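Unau build log – gallery, May 13, 2021

Quick dump of pictures and notes from the perception / planning side. Hurried, sorry, the writeup proper comes later when Ryszard and me get a free afternoon. If you landed here from the Warnum page: Unau is the software stack, Warnum is the old one, don't install Warnum anymore.

What Unau does in one breath – takes recordings from the hand-held grippers, lines up the wrist views with the head view, works out where each gripper was, cuts the whole thing into episodes, and hands those to the policy trainer. Two hands, several cameras, one clock. The one clock is where most of the work went.

First up, the container task. Looks easy. Clear plastic is horrible for anything that wants edges. The segmenter trained on the Furnby set labeled the glare as tray rim, then labeled the rim as nothing. Segmenter v3 is better with it, still loses the ribs in the bottom. And the lettering on the ball comes out backwards in the wrist view, so the loader has a flip flag now. It's per stream. Check it before you train. I lost a night to a flag set on one hand and not the other.
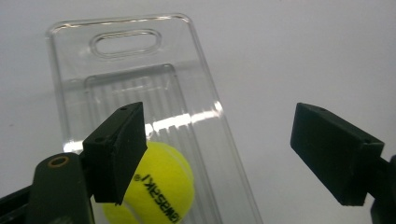

Wrist view, tennis ball in the clear tray. Mirrored "Kawasaki" on the felt, good test for the flip flag.

Flip flag notes, while I remember:

Default is off. The flag flips the pixels AND the camera model, both, in the same call. Old Warnum loader only flipped the pixels, so every pose came out with left and right swapped and the planner would very calmly drive the hand away from the target. If you still have Warnum recordings run the converter first. It won't touch files that already have a Unau header.

Augmentation – horizontal flip is turned off for wrist streams, left on for nothing. Ryszard Pawłowska wanted it on for the head stream with the hands swapped in the labels. Tried it. Didn't help the grasp head, made the handedness check useless. Off.

Next, sync. Every stream gets its own timestamps and they drift. We fit an offset and a slope per stream, over the whole recording, then resample everything to the head camera. Fit uses marker motion seen from the head against gripper motion estimated from the wrist. So both hands have to move a bit at the beginning or the fit has nothing to chew on. Wave them. Five seconds is plenty. The recorder prints a warning if the fit is poor and people scroll right past it, so in the next release it refuses to save.

The longest recording in this batch gave 1484 usable frames after resampling. Dropped 197 – mostly marker out of sight, a few where exposure jumped and the corners went mushy. Frames are dropped across all streams together, never from one only. Earlier version dropped them per stream and you got a left hand from one moment and a right hand from another. Trained fine. Moved like a drunk crab.

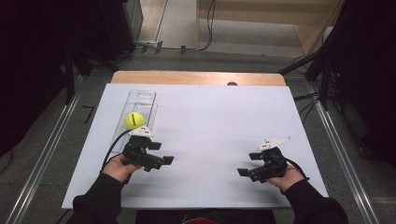 Pose tracking, then. Marker gives us position when the head camera can see it, wrist motion fills the gaps. Smoothing happens after the merge. Do NOT smooth before, I know the config lets you, that option is going away in August. With smoothing first the gap filler starts from a point that's a little late, and the error sits there until the next good marker view. You see it as a small hop in the replay right when the marker comes back.

Other tracking stuff:

Near-flat marker views are the worst ones, pose flips between two answers. We keep both candidates for 5 frames and let the wrist motion pick. Cheap, works most of the time.

Table plane is fit once per session. Bump the table, refit. There is a button for it in the viewer now (top bar, looks like a wedge of cheese, Ryszard drew it).

Cross-hand check: if the two grippers end up inside each other in the replay the episode gets marked and skipped. Catches bad marker IDs more then anything else.

Finger width comes from the wrist camera, no encoder. Small network, gives opening as a number from 0 to 1. Shadows bother it. Soft ones are worse than hard ones because the old Bednarek filter sees a slow gradient and calls it an object coming in. So the trainer now gets plenty of plain background views, fingers open, nothing to grab, different light. Boring frames. They fixed the false grasps better than any filter we wrote.

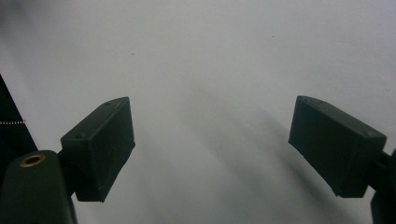
Open fingers, blank surface, soft shadow between the pads. Correct output is "no object".

The two little specks in that one are useful too. Older detector put a box on anything dark and small against white. Min-size check goes by pixels for now, should go by distance from the fingertips, ticket is open.

Planning side, short because it's short:

Planner takes the episode targets and checks reach and collisions before anything gets sent to an arm. Two-arm mode still plans the left first and treats it as an obstacle for the right. Not elegant. A joint planner is on a branch, slow, don't merge it.

Replay viewer scrubs all streams together. Space to pause, comma and period to step. Arrow keys are broken on some keyboards, no idea, send me the log.

To do before the next drop:
– config docs, half the keys have no text
– flip flag shown in the viewer title, big
– sync fit plot saved next to the recording
– remove smooth_first
– Furnby importer still assumes one hand

Questions to me or Ryszard. Please attach the session config, not a screenshot of the sesion config. More pictures when the joint planner runs at a speed I can stand to watch.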